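Home Products Surface Care Support Contact
12 shares 2 comments

Levley Stone Sealer

Levley is a water-based penetrating sealer for marble, limestone and travertine counters. It leaves no film and does not change the gloss of a polished face. Clean the stone and let it dry overnight before use.

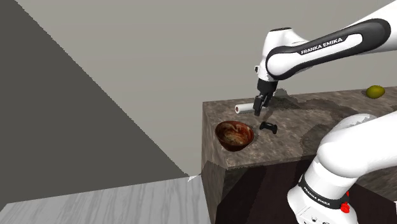
Apply with a lint-free pad in a thin, even coat. Wait 12 minutes, then buff off any excess – dried residue must be removed with a second coat. Do not use on engineered quartz.

Coverage: 145 square feet per bottle on polished stone. Honed stone takes more.
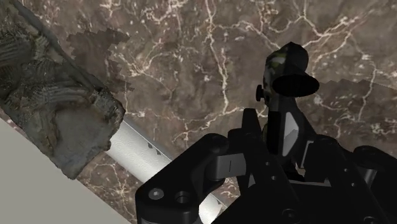

Storage and Ordering

Keep from freezing. Use within 2 years of opening. Order code 116, sold singly or by the case. Data sheet revised January 2020.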